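## 5. Wrist View Setup and First Grasp in Simulation

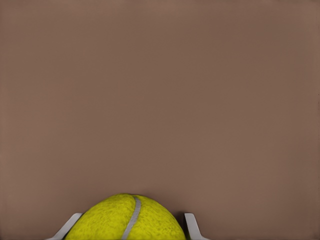

This section covers the wrist camera view in Trerkport Sim and the first simulated grasp with the Gurcombe two-finger gripper. Complete Section 4 (license, workspace folder, arm model) before you start. No hardware is powered in this section. If a physical arm is connected to the same computer, leave its controller off until Section 7.

The sample project used here is `ball_pick`. It contains one arm, one gripper, a plain brown ground surface, and a tennis ball. The ball is the default test object in all Trerkport sample projects.

### 5.1 Before you begin

You need:

- Trerkport Sim, installed and licensed
- The Gurcombe gripper package, unpacked into the `grippers` folder
- The `ball_pick` sample project
- A free network port for the simulation server (default: 1810)

If port 1810 is used by another program, change the value of `server_port` in `workspace.cfg` and restart the server. The viewer reads the same file and does not need a separate change.

> **Caution:** Do not edit `workspace.cfg` while the server is running. The server writes to the file at shutdown and will overwrite your changes.

### 5.2 Load the project

1. Start the simulation server.
2. Start the viewer. The status line at the bottom left shows **Connected**.
3. Select **File > Open Project** and choose `ball_pick`.
4. Wait for the status line to change to **Ready**. The first load builds the collision meshes and takes longer than later loads.
5. Select **Simulation > Reset**. The arm moves to its home position and the ball is placed at its start position.

If the status line stays at **Building**, see 5.7.

> **Note:** Reset restores object positions and joint angles. It does not restore camera settings, lighting, or gripper parameters. To restore those, reload the project.

### 5.3 Select the wrist camera

The viewer opens with the free camera. The grasp steps below use the wrist camera, which is fixed to the gripper body and moves with it.

1. Open the **Cameras** panel.
2. Select **wrist**.
3. Set **Resolution** to the value you plan to use for recording. Changing it later invalidates any saved crop settings.
4. Clear the **Show overlays** check box. Overlays are drawn into recorded frames if they are left on.
5. Click **Apply**.

At the default tilt, the fingers sit along the lower edge of the view and most of the image is given to the surface ahead of the gripper. This is intended for approach and search motions. For close work at the fingertips, the tilt can be changed as follows.

1. In the **Cameras** panel, expand **wrist > Mount**.
2. Change **Tilt** in steps of 5 degrees or less.
3. After each step, click **Preview** and check that both fingers are still in view.
4. Click **Save Mount** when the view is acceptable.

A lower tilt shows more of the object and less of the surface beyond it. Detection models trained at one tilt should not be expected to work at another. Write the tilt value in the project notes before you record any data.

> **Caution:** The mount editor does not check for collisions between the camera body and the gripper. A camera placed inside the gripper housing still renders an image. On the physical gripper, the same mount position may be impossible to build.

### 5.4 Check the gripper model

The Gurcombe model has two fingers driven by a single command. Both fingers move together, and the model does not support moving one finger alone.

1. Open the **Gripper** panel.
2. Click **Open**. Both fingers travel to the outer limit.
3. Click **Close**. Both fingers travel inward until they meet an object or reach the inner limit.
4. Click **Open** again.
5. Check that **State** reads **Idle** and that **Fault** is blank.

Run this check with the gripper clear of the ball and the surface. If a finger is already in contact when the command is sent, the solver may push the arm off its target position and the state will read **Obstructed**.

The following parameters are available in the **Gripper** panel under **Advanced**:

| Parameter | Meaning | When to change it |
|---|---|---|
| `grip_force` | Force limit during closing | Soft or fragile object models |
| `close_speed` | Finger speed during closing | Object is knocked away on contact |
| `contact_friction` | Friction at the finger pads | Object slides during lift |
| `settle_steps` | Solver steps to wait after contact | State changes to **Holding** too early |

The default for `settle_steps` is 9. Values below the default are accepted but may report a hold before the contact forces are stable.

### 5.5 Run the first grasp

1. Select **Simulation > Reset**.
2. In the **Gripper** panel, click **Open**.
3. In the **Motion** panel, select the saved pose `above_ball` and click **Go**.
4. Select the saved pose `at_ball` and click **Go**. The gripper moves straight down. The ball should be between the fingers at the end of the move, with no contact reported.
5. Confirm the position in the wrist view. There should be a finger on each side of the ball. If one side is clearly tighter, use the jog arrows in the **Motion** panel to correct it.
6. Click **Close**. **State** changes to **Closing** and then to **Holding**.
7. Select the saved pose `lift` and click **Go**.
8. Check that **State** still reads **Holding** at the end of the lift.
9. Select `at_ball`, click **Go**, and then click **Open** to release.

> **Note:** Do not judge contact from the wrist view alone. A finger can look as if it is touching the ball when a gap remains along the line of sight. Use the **Contacts** readout in the **Gripper** panel.

The ball model is a sphere for collision purposes. The felt texture and the seam are visual only and have no effect on grip. Turning the ball so that the seam faces a finger does not change the result.

### 5.6 Run a batch of grasps

Once a single grasp succeeds, run a batch to check that the parameters hold up under varied start positions.

1. Open **Tools > Batch Runner**.
2. Set **Task** to `grasp_and_lift`.
3. Set **Episodes**. The maximum for one batch is 2000.
4. Set **Position range** to **Small** for the first batch.
5. Select an output folder. The folder must be empty.
6. Leave **Save wrist frames** off unless you need the images. Frames use far more disk space than the joint logs.
7. Click **Start**.

The runner writes one line per episode to `results.csv`, with the start position, final gripper state, and a result code. Batches can be paused. A batch that is stopped cannot be resumed and must be started again in a new folder.

Result codes:

- `OK`: object held at the end of the lift
- `MISS`: fingers reached the inner limit without contact
- `SLIP`: contact was made and then lost during the lift
- `OBST`: a finger met the surface or another part of the arm
- `TIME`: episode did not finish in the time allowed

A high number of `MISS` results with a small position range usually points to an offset in the `at_ball` pose. Correct the pose before changing any gripper parameter. For `SLIP`, raise `grip_force` first and leave `contact_friction` alone. A friction value set high enough to hide a weak grip will not carry over to the physical pads.

### 5.7 Troubleshooting

**Status line stays at Building.** The mesh cache is incomplete. Close the viewer, stop the server, delete the `cache` folder in the project, and open the project again.

**Wrist view is a single flat color.** The camera is either inside a solid part or facing the surface with no object in range. Click **Reset Mount**, then move the arm to `above_ball`.

**Ball rolls away when the fingers close.** Lower `close_speed`. If the ball still moves, check that the gripper is centered over it and repeat from step 1 of 5.5.

**State changes to Holding with no object.** The fingers are touching each other. Confirm that **Ignore self contact** is selected under **Advanced**.

**Viewer disconnects during a batch.** The batch continues on the server. Restart the viewer and open **Tools > Batch Runner** to see progress.

**Ball sinks into the surface after a reset.** The time step is too long. Return **Time step** to the default in the **Physics** panel. This fault was reported with the Kinyua arm model and is corrected in the June package.

### 5.8 Save the setup

1. Select **File > Save Project As** and enter a new name. Do not overwrite `ball_pick`, as Section 6 starts from the original.
2. Select **File > Export Parameters** to write the gripper and mount values to a text file.
3. Keep the exported file with the batch results.

The exported file is needed in Section 7, where the same values are loaded onto the physical controller.

Support requests for this section go to the Ronville office. Attach `server.log`, the exported parameter file, and `results.csv` if a batch was run.

Section 5 revised Saturday, May 15, 2021. Technical review: Oduor Temba.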